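3. How readers talk about the Drirnora books

We came to the Drirnora novels rather late ourselves, and it is only fair to say that we were fond of them before we thought of studying them. The 400 reader letters kept in the Gutetti collection gave us a good place to begin, and most of them (bless their writers) are far longer than they needed to be.
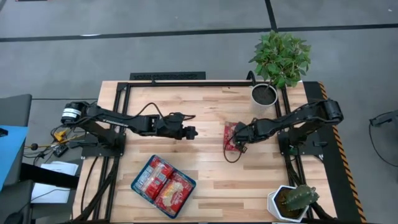 Readers write most warmly about the twin wardens, who guard the same gate for 3 books and hardly ever agree. McPhee's early guide to the series treats them as comic relief, but the letters take them very seriously indeed. They are nearly always placed on opposite sides of whatever is going on, reaching in towards each other over the middle, much as the two black arms do across the wooden table in Figure 1, and readers clearly enjoy waiting for them to meet.

Figure 1. Two arms mounted on opposite sides of a table.

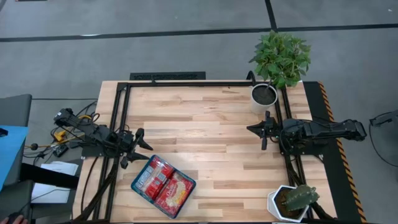
The younger letter writers are kinder to the elder warden than we had expected - one sent 2 whole pages in defence of her temper - and they tend to forgive the slow middle book as well. Older readers grumble about it, then admit to having read it again in November.

Contact the editors | © Eltel Papers | Back to top
We use cookies to help this site work. Accept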